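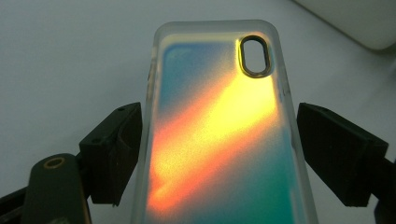

3.2 Printed back panels and the translucent rim

The second group in the sample consists of cases that combine a decorated back panel with an undecorated, semi-clear border. Figure 2 gives a representative specimen. The border is milky and matte, and it is thicker and more opaque at the upper corners, where the plastic wraps around. The panel carries a diagonal gradient that passes from blue and teal through yellow to orange and coral, overlaid with a fine speckled shimmer. Of the 72 cases purchased for the study, those in this group drew the longest comments from participants, and the comments dealt mostly with the boundary between panel and rim.

Figure 2. Phone case with iridescent gradient print, translucent rim and oval camera opening.

Eichhorn's sorting protocol was used without change. Participants received the cases unpackaged and arranged them by perceived age, then by perceived price. Gradient cases were placed toward the expensive end in the first sort and moved down in the second, after handling. Tawfik reports the same shift for printed notebooks and attributes it to touch: a surface that looks granular is expected to feel granular, and a smooth one is judged less favorably. Our interviews support this reading only in part. Several participants named the rim as the reason for moving a case down, describing frosted plastic as "already a bit old" before it had been used.

Yellowing was treated separately. Clear and semi-clear rims were stored for 400 hours under a daylight lamp, with a matched set kept in a closed drawer. Discoloration was scored by eye on a scale of 7 steps against the drawer set. Scores for cases with warm colors near the border were less consistent between raters than scores for cool-colored cases. We take this to be a contrast effect. A yellow or orange area next to a pale rim makes a slight change in the rim difficult to judge, and the raters said as much in their notes. A neutral gray mask placed over the panel reduced the disagreement and was used for all later scoring.

The camera opening was coded for shape, position and lip color. The case in Figure 2 has a vertical oval opening at the upper right with a dark raised lip and a thin golden-brown inner rim. Somorov classifies openings of this kind as framed, in contrast to flush openings, where the panel print runs to the edge of the hole. Framed openings interrupt the gradient and were often mentioned first when participants described a case from memory.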